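Primary teachers wanted for the Elcombe exchange year

We are looking for primary teachers who would like to spend a school year working in a different kind of school from their own, and then go home with plenty to share! The exchange is open to class teachers, language teachers and special needs teachers employed by any of the 60 schools in the Elcombe group. You keep your post, your pay grade and your years of service, and your own school gets a teacher from elsewhere in the group while you are away.

Last year 159 of you asked for details and a good many went on to apply. Several wrote afterwards to say the form was too long. It was, and we have cut it to 2 pages.

What you would be doing

You would take a full class timetable at your host school, with one afternoon a week kept free for visiting other classrooms, sitting in on planning meetings or trying out something you have always wanted to try. Past exchange teachers have set up a reading club for parents, rewritten a maths scheme for mixed-age classes and started a school garden (which is still going strong, we are pleased to say). None of that is required. If what you want is a year of good ordinary teaching in a new place, please apply.

Host schools this time include Amrani Primary, a big town school with four classes in each year, and Tostum, where the whole school eats lunch in one room and the older children read to the younger ones afterwards.

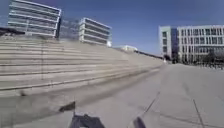
Every exchange teacher comes to the welcome week in July, held at the Pakunard training centre. Mornings are for workshops on planning, assessment and settling a new class, and the afternoons are for meeting your host head and the teacher you are swapping with. We like to do the first introductions outdoors, and a broad flight of concrete steps with a wide paved plaza at the bottom is a fine place for it -- people sit where they like, and those speaking stand below. Rooms and meals are paid for. If you need step-free access, tell us on the form and we will plan the week with you.

Who can apply

You need a full teaching qualification and a permanent contract with an Elcombe school. Newly qualified teachers can apply once their first year is signed off. Couples who both teach may apply together, and we will try hard to place you within reach of each other.

How to apply

Ask your school office for form 1241, fill it in and have your head sign the last section. Applications are read by Latifa Alaoui and Hazem Slaoui, who have both done the exchange themselves and are happy to talk it over before you commit -- leave a message at the Elcombe staff office and one of them will ring you back after 4 pm, when lessons are over.

Travel to your interview will be refunded, so please keep your tickets.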